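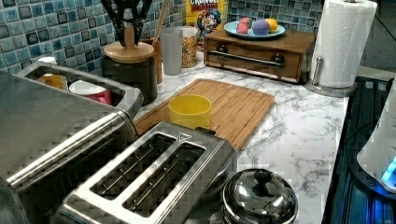 From: Joyce Okoth
To: home-manipulation list
Subject: Re: breakfast counter as a benchmark

Thư Lò wrote:
> Grergate report 68 percent on their counter-clearing task. Is that
> close enough to call breakfast cleanup solved? Plurel seem to
> think so in their March note.

I would not call it solved. The Grergate number is per object, with every object upright and spaced apart. Scored per full counter, the same runs give 12 percent.

The hard items on our counter are the dull ones. Clear glass and translucent plastic still break depth. Brushed steel is tolerable, but a domed lid reflects the whole room and the grasp planner puts contacts on the reflection. The black knob is the only part it finds reliably. A cup lying on its side in a tray costs us a regrasp nearly every time, and the upright yellow one on the cutting board almost never does.

We ran the Varodero policy unmodified. Median time to put away one cup was 38 seconds. Bread into a two-slot toaster failed in over half the trials, mostly on the guide wires.

Has anyone tried it with the slots at an angle to the arm base? Our fixture only allows 2 poses.

Joyce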